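Machine Elements Lab, Mirkville
Handout 4: Spur gears – identification, measurement and surface preparation
Instructor: Kerstin Weidemann

4.1 Scope

This session covers the identification of an unmarked spur gear from its dimensions. You will work with small metal gears from the Lindemann parts box. Helical and bevel gears follow in Handout 5. Read section 4.2 before you come in. The calculations in 4.4 are done at the bench and handed in the same day.

4.2 Terms

Number of teeth, z. Counted once around the full rim. Mark the starting tooth with a felt pen.

Module, m. Pitch diameter divided by the number of teeth, in millimeters. Two gears mesh only if they have the same module and the same pressure angle.

Tip diameter, da. Measured over the tips of the teeth. For a standard spur gear without profile shift, da = m(z + 2).

Face width, b. Length of the tooth parallel to the axis. Do not include a hub, if there is one.

Bore, d. Diameter of the central hole. Nominal size and fit are recorded separately.

The tooth flanks of a spur gear are parallel to the axis. A gear laid on its flat face therefore shows the full tooth width from the side and the tooth profile from above, and both should be inspected before any measurement is taken. Look for burrs at the tip edges first.

4.3 Work surface

Parts are laid out on a plain, matte, gray surface. A glossy or patterned surface makes the tooth gaps harder to read, and a small part is easily lost on it. Cloths are kept folded in the cabinet; creases are acceptable as long as the gear lies flat across them. Brush the cloth before use – metal dust gets into the bore and shifts the reading. 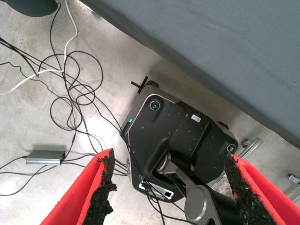
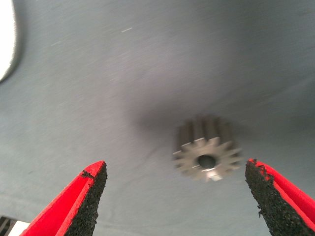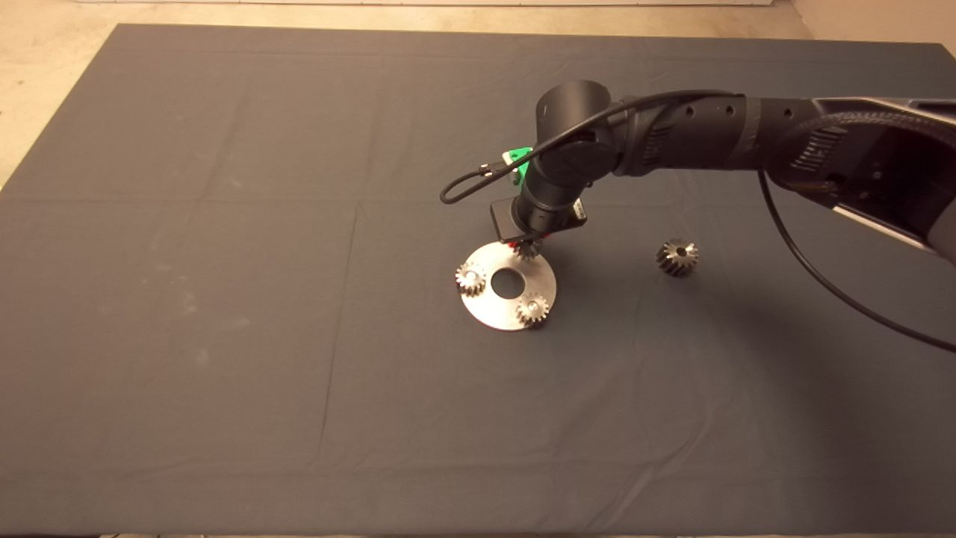

Dirk Lammers objects to the cloth on the grounds that fabric gives under the part, and would have every gear measured on the granite plate, with the cloth used for sorting and nothing else. For caliper work the difference is below the resolution of the instrument. For the dial gauge exercise in Handout 6 his objection stands and the plate is mandatory.

4.4 Procedure

Wipe the gear and the caliper jaws. Close the caliper and check zero.

Count the teeth. Count again from a different starting tooth. If the two counts disagree, count a third time and note all three.

Measure da across two opposite tips. With an odd number of teeth there is no tip directly opposite, and the caliper reads low. In that case measure from the bore wall to the tip and add half the bore, as shown in class.

Calculate m = da / (z + 2) and compare it with the standard series on the wall chart. A result between two standard values usually means a miscount or a profile-shifted gear. Repeat the count before assuming the latter.

Measure b at three positions and record the mean. Measure d in two directions at right angles.

Worked case: z = 10, da = 36 mm. Then m = 36 / 12 = 3 mm, and the pitch diameter is 30 mm. A mating gear with z = 56 and the same module has a pitch diameter of 168 mm. Center distance a = (30 + 168) / 2 = 99 mm. Ratio 5.6.

Note that z = 10 is below the theoretical undercut limit of 17 for a 20 degree pressure angle. Such pinions are normally cut with positive profile shift, and the tip diameter formula above then no longer applies exactly. The case is used here only for the arithmetic.

4.5 To hand in

One measurement sheet per pair, with raw readings. Results without raw readings are returned unmarked. Give lengths to the resolution of the caliper and the module to two decimals before rounding to the standard value.

Sheets go in the Nornen tray by the door before 5 p.m. on Tuesday. Calipers go back in their cases with the jaws slightly open.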